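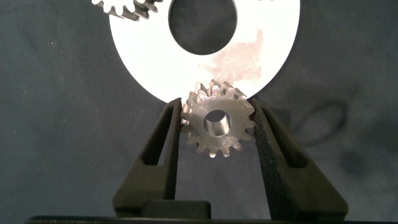 Print this page | E-mail this article
June - Yevdokiia Panasiuk and Ivan Onyshchenko

3. Spare parts supply and repair times in small workshops

3.1 Setting and records

The study draws on repair ledgers kept by workshops in Weltcombe and Tovlow. Each ledger entry lists the date an item was received, the part ordered, the supplier, and the date the item was returned to its owner. After duplicate entries were removed, 3107 repairs remained. Of these, 1312 required at least one part that the workshop did not have on hand. Gears, seals, and bearings were grouped as moving parts; Figure 3 shows a spur gear. Housings, covers, and fasteners were placed in a second group.

3.2 Treatment of waiting time

Waiting time was measured from the day an order was placed to the day the part was entered as received. Ledgers in Tovlow did not separate late deliveries from wrong deliveries, and the two are treated together here. Karpenko and Maksymiv used a stricter rule in their earlier work on the Cruickshank depot, so their results should be compared with ours only with care.

3.3 Findings

Repairs that needed an outside part stayed in the workshop longer in both towns. The gap was widest for older equipment - mostly pumps and hand-fed mills - where owners often approved an order only after a second estimate. Workshops that shared a stockroom with the Brarnuleck cooperative placed fewer single-item orders. We did not find a clear link between workshop size and waiting time.

Figure 3. Spur gear, classed as a moving part in Section 3.1.

3.4 Limits of the data

Ledgers were kept by hand, and some order dates were filled in later from invoices. Solomiia Palamarchuk checked a sample of 1000 entries against supplier records.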